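Section 4: Registering a death and opening a burial record

Applies to: Harer Burial Records, office edition
Last revised: 30/10/2019

4.1 Before you start

This section covers the entry of a new burial record by a synagogue office or burial society. It assumes that the cemetery map has been loaded (Section 2) and that each member of staff has a sign-in of their own (Section 3).

Have the following to hand:

- the full civil name of the deceased
- the Hebrew name and the father's Hebrew name, if known
- the date of death, and whether death took place before or after nightfall
- the name and telephone number of one family contact
- the plot number, if a plot was reserved

Note: A record can be opened with the civil name and the date of death alone. All other fields may be filled in later. The record stays marked "Open" until they are complete. 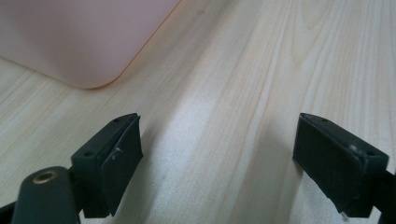

Fig. 4a. Table top, pale wood.

4.2 Opening the record

1. Sign in and choose Records, then New burial.
2. Type the civil name as it appears on the death certificate. Do not use titles in this field.
3. Enter the date of death in the order day, month, year.
4. Set After nightfall to Yes or No. The Hebrew date is worked out from this setting and appears in grey beneath the civil date.
5. Check the Hebrew date against a printed calendar.
6. Press Save. The record number appears at the top right of the form.

Caution: Changing the After nightfall setting once the record has been saved moves the anniversary by one day. Reminder letters already printed are not recalled. Inform the family contact by telephone.

4.3 Entering the Hebrew name

The field accepts Hebrew letters or English spelling. Both may be stored. The Hebrew form is used for the memorial board list and the English form for letters.

1. Choose Names, then Add Hebrew name.
2. Enter the given name, then select "son of" or "daughter of".
3. Enter the father's name. Where the congregation's custom is to include the mother's name, tick Both parents first.
4. For a Kohen or Levi, select the status from the list. Do not type it after the name.

If the Hebrew name is not known, leave the field blank and tick To be confirmed. Blank names appear in the weekly list sent to the person named as record keeper.
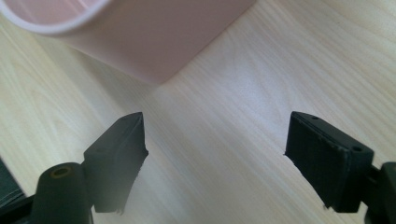
4.4 Assigning a plot

1. Choose Plots, then Find.
2. Enter the row and plot number, for example row 4, plot 689. Reserved plots are shown with the name of the holder.
3. If the plot is reserved for the deceased, press Assign. If it is reserved for another person, the Assign button is greyed out and only a supervisor can release the plot.
4. Print the grave-opening slip and pass it to the cemetery office.

Plots next to a husband or wife are held automatically when the Linked box is ticked. The hold does not lapse and must be removed by hand.

Caution: Do not assign a plot from memory or from an old paper plan. The Ulton cemetery plan was renumbered when it was loaded, and the former plot 600 is now plot 878.

4.5 Closing the record

A record can be closed when the burial time, officiant and plot have all been entered. Press Close record and enter your initials. Closed records may be viewed by any member of staff. They may be changed only by a supervisor, and each change is kept in the history with the name of the person who made it.
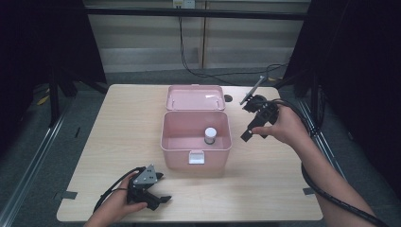

Can a record be opened on a festival eve and completed afterwards?

Open records are kept without a time limit. Enter the civil name and date of death, press Save, and return to the record when the office reopens. The setting for nightfall should be checked at that point, before any letter is printed.

4.6 Messages

"Date conflict": the burial date is earlier than the date of death. Correct one of the two.

"Plot in use": another open record holds the plot. Search by plot number to find it.

"Name held": a record with the same name and date exists. Compare the two before saving.

For the printing of anniversary letters, see Section 5.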